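Teaching a Hand to Post a Coin

By the time I get to the third floor of the old Manolakis building in Rombridge, Theano Alexiou has already dropped the disc twice and is in a wonderful mood about it.

"Drops are good," she says, waving me toward the spare chair without taking her eyes off the screen. "I want drops. If I never dropped it, the thing would grow up thinking discs stay where you put them."

The thing is Kova, and if you came hoping for a gleaming machine (I did, a little), you'll be disappointed. Kova is a program. It will one day steer a robot gripper, and the job it's learning is the one most of us mastered on a living room rug before we could tie our shoes: pick up a shape, find the opening it belongs in, push it through. For now it practices entirely inside a simulation, and the simulation lives on a computer under Theano's desk that gives off enough heat to dry socks. I know this because there were socks.

What I've come to see is the part before the learning. A system like Kova starts from examples, and somebody has to make them. Theano sits with a controller in each hand, looks at a picture of the gripper's workplace, and does the task herself, over and over, while the computer writes down every twitch. Later the program studies the whole pile and tries to work out what she would have done next. Each run through the task is called a demonstration, or a demo when people are tired. The goal for August is 1,000 of them. On the morning I visit, they have 510.

I ask if it gets boring. "Ask me at 900," she says.

It doesn't look boring. It looks like somebody playing a video game with terrible graphics and very high standards. The view she works from rides right behind the fingers, so you're always peering over them at whatever comes next, and the floor is so pale that for the first few minutes I had no sense at all of how far away anything was. You learn to read the shadows. You also learn to tilt your head, which does nothing whatsoever, and everybody does it anyway!

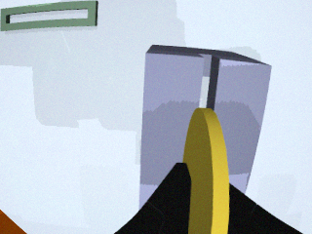
The yellow disc between the gripper's black fingers, in front of the slotted lavender block. The green frame is at upper left.

My own turn came right before lunch. Periklis Vasilakis, who built the simulated world and is protective of it the way some people are about a lawn, gave me the short version of the rules. Take the disc on its edge. Bring it to the slot. Don't hurry, but don't stop and think either, and that second part turned out to be the killer.

"If you stop, it learns to stop," Periklis told me. "We had a whole batch where the gripper would come up to the block and just hang there. Beautiful approach, then nothing. It was copying Bleddyn drinking his tea."

Bleddyn Penry, across the room, raised his mug.

So I didn't stop. I went straight in, too low, and bumped the block. On my second try I let go early and watched the disc roll off to wherever discs go. By the fifth I had it square to the slot, and I was so pleased with myself that I held my breath, twisted my wrist, and jammed it in crooked. I made eight attempts in all. Two were good enough to keep, and I'm told one of those was "charitable."

The funny part is how much you do without knowing you do it. I'd have sworn I was moving in a straight line from the pickup to the slot. Bleddyn played my runs back with the path drawn as a thin line, and it looked like a fly crossing a kitchen. I swing wide to the right. I overshoot, come back, overshoot less. Theano's paths hardly wander, and they all bend a tiny bit at the same spot, shortly before the block, where she turns the disc to match the opening. She had no idea she did that until she saw the lines stacked up.

That habit caused a small argument, which was still going when I was there. Aicha Slaoui, who looks after the training side, doesn't want a program that has only ever seen one person's good habits. She wants lefties. She wants impatient people. She wants the block turned to awkward angles and the pieces started off in silly places, and she'd like a share of the demos to begin with a bad grip that gets fixed partway through. Theano would rather have clean ones first and mess later. The deal they've struck is that 119 of the runs are what the team calls rescues, where things begin badly on purpose. Aicha thinks that's low. She said so three times, once with her mouth full.

I had assumed the computer could simply cook up the examples on its own. It can, sort of. Periklis has a tool that takes one good run and makes cousins of it, sliding the block over a bit and bending the path to suit. The cousins are cheap, and they help. But they inherit everything, including the tea breaks, so a bad parent gives you a large and unhelpful family. Every original gets watched by a human before it's allowed to have any.

That watching falls mostly to Amos Park, the newest of the bunch. He sits with headphones on and goes through runs at double speed, marking each one keep, toss, or ask. I pulled up a chair beside him for a while and got weirdly invested. You start rooting for the disc. You groan when a finger catches the block. Amos says he sees slots in his sleep, and he's started posting his mail with what he describes as "too much care."

There's a real gripper waiting at the end of all this, in a workshop out at Skiltby, with a real block to go with it. The team is cheerful about the move and also plainly nervous. Simulated discs are always exactly as wide as somebody typed in. Real ones have burrs and greasy fingerprints, and a real slot can be a hair tighter on one side. Periklis has been roughing up his tidy world to prepare, changing how slippery things are, how much they weigh, where the light falls. Aicha has a list of further ways to spoil it for him taped to his monitor.

I stayed later than I meant to. Around four the room goes quiet, and all you hear is the click of the controllers and the fan under the desk. Theano was on a run of good ones, five or six in a row, and then the disc slipped and went over on its side. She laughed, reached for it again, and kept recording.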